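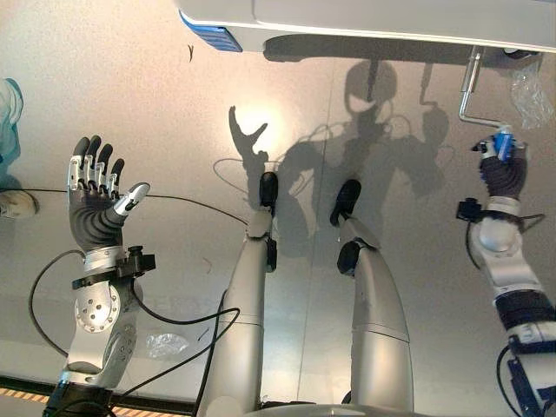

Left hand raised, palm forward, fingers slightly apart.

Ticket: Bond ladder shows wrong maturity value after partial call
Product: Grivo Desktop, fixed income module
Opened: 23 Jul 2024
Status: Solved, leaving open for the coupon question at the bottom

Hi all, me again with the bond ladder. I've been keeping my own small portfolio in Grivo for a few years now and mostly it just works, but this one has eaten two evenings and I'd love another pair of eyes on it.

The short version: I hold a Baluyot corporate bond, face value 2,000, and in May the company called part of the issue early. My broker, Prarkinow, paid me for the part that got called and the cash landed fine. But Grivo still thinks I own the full amount, so my ladder shows money coming in at maturity that isn't coming!

What I expected: the face value drops by the called part, the cash goes up, and the next coupon is worked out on the smaller number.

What I get: cash goes up (good), face value stays at 2,000 (bad), and the yield column goes blank with a little warning triangle. Clicking the triangle gives me "Error 268: position and event do not match" and that's all it says.

What I've tried so far:

Refreshed the Prarkinow feed. No change.

Deleted the call and let it download again. It came back exactly the same, same triangle.

Checked the paper statement against the screen. The statement has me down by the called part, so Prarkinow has it right and the trouble is somewhere on my side of the feed.

Turned off automatic price updates, because an old thread said prices arriving in the middle of an import can lock a position. Didn't help, so I turned them back on.

Entered the call by hand as a sale. This does fix the face value, but then Grivo books a loss (the call price gets read as a price per bond instead of per hundred) and my tax report looks like I had a terrible year. Took it out again.

Update, same evening

Got a bit further. I exported the raw file and opened it in a text editor. The call is in there as event type "RDM", which as far as I can tell is what Grivo uses for a full redemption. A partial one should be "PRD". So the program sees a full redemption, looks at the amount, sees that it's smaller than what I hold, and throws up its hands. I can kind of see why – I'd be confused too.

I changed RDM to PRD in the text editor and imported that into a copy of my portfolio (please, please use a copy if you try this). The triangle went away, but now the cash was in there twice, once from the feed and once from my edited file. Deleting the feed one brought the triangle back. Went to bed.

Update two

OK, I have something that works! Support wrote back and asked which version I was on and whether "Match events by amount" was ticked. It was. I don't remember ticking it, but it has probably been on since I moved over from the old laptop.

These are the steps that worked for me:

1. Back up the portfolio file.
2. Disconnect the Prarkinow feed, choosing "keep history" when it asks.
3. Go to Settings, then Events, and untick "Match events by amount".
4. Delete the bad call entry from the bond's history.
5. Import the edited file with PRD in place of RDM.
6. Reconnect the feed and set the start date to the day after the call, so it doesn't pull the old one down again.
7. Run "Rebuild positions" and wait. Mine took 75 seconds and looked frozen for most of it, so don't kill it.

Face value is now right, cash is in there once, the yield is back, and the ladder adds up with my statement. I also checked my other corporate holding, a Trarnlow note, in case the rebuild had messed with it. It's fine, same numbers as before.

Still open

The accrued interest is off by a tiny bit. I think Grivo is counting every month as 30 days for this bond, and the Prarkinow statement seems to use actual days. There's a day count setting on the bond's detail page but it's grayed out for me. Is that locked when the bond comes in through a feed? If someone knows how to unlock it without disconnecting everything again I'd be very grateful, I really don't want to redo step 6.

Also, a small wish for the developers: could error 268 mention which event it's complaining about? I only had the one call, so I found it fast enough, but with a longer list I'd have been clicking for hours.

I'll add a note when the next coupon comes in.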